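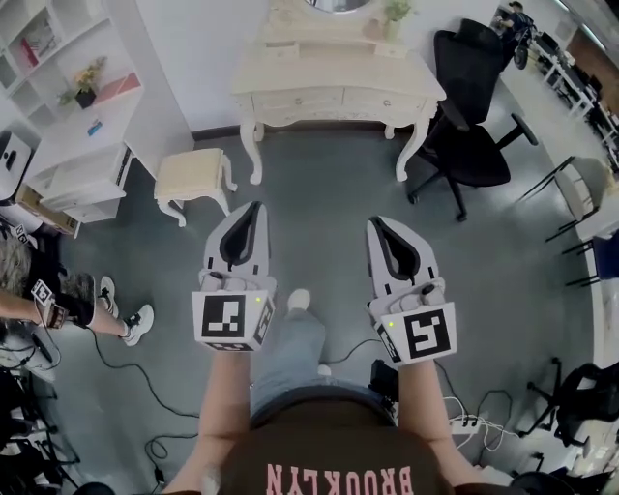

Figure 6.1 A pair of handheld grippers, one in each hand.

Chapter 6
Running a Live Music Venue: The Room, the Bar and the Calendar

When I first began teaching this course I used to start with money, and I watched a good many cheerful faces grow longer by the minute. These days I start with a night out. Think of the last time you went to hear a band somewhere small, the sort of place with a bar down one side and a stage you could step onto without lifting your knee very high. You probably remember the music, or the company you were in, and perhaps the walk home. I doubt you remember where the coats went, or how long you waited for a drink, or what time the second act came on. Somebody had to settle all of those things beforehand, and this chapter is mostly about that somebody.

In Chapter 5 we looked at restaurants, where the guest arrives hungry and the work of the house is fairly plain. A music venue is a more tangled creature. People come for the band, but on most nights the band doesn't pay the rent. The ticket money goes largely to the performers, the sound engineer and the person on the door, and what keeps the lights on is the bar, with a little help from the kitchen if there is one. You will find this pattern in seaside towns and in big cities, and it explains a great deal of what might otherwise seem odd about how these places are run (the long gap between acts, for one, which is rarely only for moving the drums!).

We shall follow one venue all the way through the chapter. The Lobo is a bar and music room in Stongate, two streets back from the harbour, and it has been managed for several years by Yaa Issahaku, who was kind enough to let me sit in her office for a good part of one August and ask her questions while she was trying to answer the telephone. The room downstairs is licensed for 80 people standing. Upstairs there is a small café which opens at lunchtime and which, as she told me more than once, she had never meant to have at all.

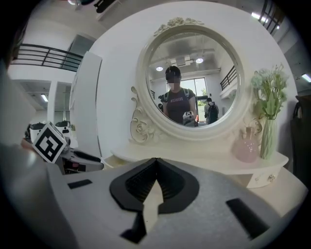

Her first job each week is the calendar. A venue of this size can't simply wait for good acts to ring up, and it can't fill every night with the same crowd either. The Lobo keeps its busiest evenings for bands that already have a following in the town, gives one quieter evening to newcomers, and hands another to the folk club from Wolwood, who bring their own audience and, I am told, drink a remarkable amount of tea. Each of these nights has its own sort of customer, its own prices and its own closing time, and the staff rota has to bend to fit. We will look at the rota properly in section 6.3.

Then there is the matter of booking. The Lobo used to keep everything in a large red diary, and Yaa still has it on the shelf and is plainly fond of it. She now uses a booking program called Zakitz, which holds the dates, the fees and the contact details in one place and sends the band a note of what time they may load in. She would be the first to tell you that the program has never once persuaded a drummer to arrive on time. It did, however, put an end to double bookings, and if you have ever had two bands turn up at one back door in the rain you will know what a comfort that must be.

Some words you will need before going on. Capacity is the number of people the room may lawfully hold, staff included where the licence says so. A guarantee is a fee promised to the act whatever happens at the door. A door split is an arrangement in which the act and the house share the ticket money, usually after certain costs have been taken off. Spend per head is the bar and kitchen takings for the night divided by the number of guests. Suppose 80 guests leave 1096 pounds behind the bar between them; the spend per head is then 13 pounds and 70 pence. Please do work that one through on paper yourself, even if you are good at sums, as we shall lean on it quite heavily when we come to compare a full house of students with a half-full house of their parents.

By the end of the chapter you should be able to draw up a month's calendar for a small venue, choose between a guarantee and a door split for a given act, and write a simple running order that the bar, the door and the stage can all follow.

6.1 Knowing the room

Before she took on the Lobo, Yaa spent an evening standing in each corner of it with a notebook, and I would urge you to do the same in any room you are asked to manage. Start at the back, by the doors, where the late arrivals always gather.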